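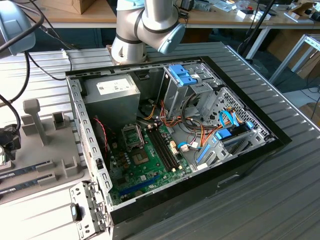
Figure 6.1 A desktop tower with its side panel removed. The power supply is at upper left, and the CPU socket and both RAM slots are empty.

Chapter 6
Keeping Track of What a Business Owns

In September, Valeriano Campos bought out his partner at Cikton, a small office supply firm in the town of Robles. The price depended on what the firm owned, and the two men did not agree on that. The books listed desks, shelving, a delivery van and eight computers. Two of the computers had been sold years earlier, and the van was still carried at the price paid for it in 2000.

Anything a business buys and expects to use for more than a year is called a fixed asset. Buildings, vehicles, machines and office equipment all belong in this group. Paper, ink and cleaning supplies do not – they are used up quickly and are recorded as expenses.

Most fixed assets lose value over time. A computer may still run well after six years, but few buyers would pay much for it. Accountants spread the cost of an asset over the years it is in use, and the yearly share is called depreciation. Land is the main exception.

This chapter begins with the asset register, the list that shows when each item was bought, what it cost and where it is kept. Section 6.2 covers two ways of working out depreciation. Section 6.3 deals with items that are sold, scrapped or taken apart for parts, and returns to the Cikton books.

Key terms: fixed asset, asset register, depreciation, book value, disposal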